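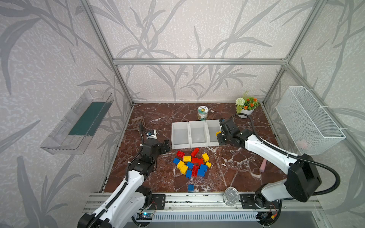

Can a Machine Do My Chores Yet? Your Questions, My Answers

Updated Nov 11, 2021

I run the question box for Nandico, and since April the same things keep landing in it. I've pulled them together on one page so I can send people a link (and get my evenings back!). I'm Eftychia Economou, I've been writing up home and shop robots for 9 years, and I have opinions.

So can I buy a robot that tidies the house?

No. You can buy one that vacuums, one that mops after a fashion, and one that cuts grass if your lawn is flat and your kids don't leave hoses out. A machine that walks in, looks at the mess and puts it all away is still something you visit in a lab. I'd love to be wrong about this by next year, but I wouldn't clear a closet for it.

What's the hard part? Picking up a toy looks easy.

Picking up one toy, in a spot the arm has been told about, is pretty easy. Take the red, yellow and blue building bricks in the picture at the top. Some lie studs up, one's standing on end, one's tipped on its side, and a few sit right up against each other. Your hand sorts that out without asking you. A gripper with two fingers has to choose a brick, choose an angle and not shove the next one across the table while it's getting there. Then it has to do it again with a pile that has changed shape.

Why do they always test with bricks and bins?

They're cheap, they don't break, and anybody can see whether the job got done. Sorting by color into three bins is also very close to real work. Swap the bricks for bolts, or bottle caps, or the stuff in my kitchen drawer, and you've got a chore somebody does every day. In the picture the right arm has a yellow brick at the edge of the right-hand bin, and I couldn't tell you from one photo whether it goes in. I always want to see the whole run, start to finish, at normal speed.

Do two arms make it twice as fast?

Sometimes, and sometimes they spend half their time keeping out of each other's way. Where I really like a second arm is for holding: one steadies the bag, the other fills it. Folding laundry, opening a jar, peeling a label off a box... try any of those with one hand behind your back and you'll see what I mean.

Those videos are sped up, aren't they?

Lots of them! Look for a little 4x or 8x in a corner. It isn't cheating if they say so, but it does change how you feel about waiting for your socks. The other thing to look for is whether a person is steering the arms from off to the side. Plenty of the best-looking clips are steered by hand, and a good write-up will tell you.

How many tries is enough for me to believe it?

More than one, please. The small shop trial I followed at Drakos ran 284 picks, and I sat through all of them with a thermos. The arm was great on parts it could see all of and pretty hopeless once they overlapped. I learned more from the misses than I did from the highlight clip they sent me afterward.

What about a shop floor? Is that further along?

Much. If the same part shows up in the same place all day, a machine can likely do it now, and has been able to for a long time. Mixed bins are the newer thing. Cliden and Atik have both let me watch theirs, and both still keep a person close by for whatever gets dropped or wedged. If you're pricing one, ask who clears the jams and how long that takes. It's the first thing I ask and it's rarely on the quote.

Which chore do you think goes first at home?

My bet is tidying small hard things into open bins. They keep their shape, they don't spill, and a wrong one is easy to fix. Dishes after that, if the plates aren't too slippery. Laundry way, way later. Cloth never sits the same way twice and I wouldn't wish a fitted sheet on any robot.

Should I wait, or just buy the storage bins?

Buy the bins. Get the kind with an open, sloped front, so little kids can see in and reach in, and you'll have cleaner floors by dinner.

Can I send you a question?

Yes please, use the form on the contact page. Tell me what the chore is and how often you do it. I answer in batches, so it can be a couple of weeks.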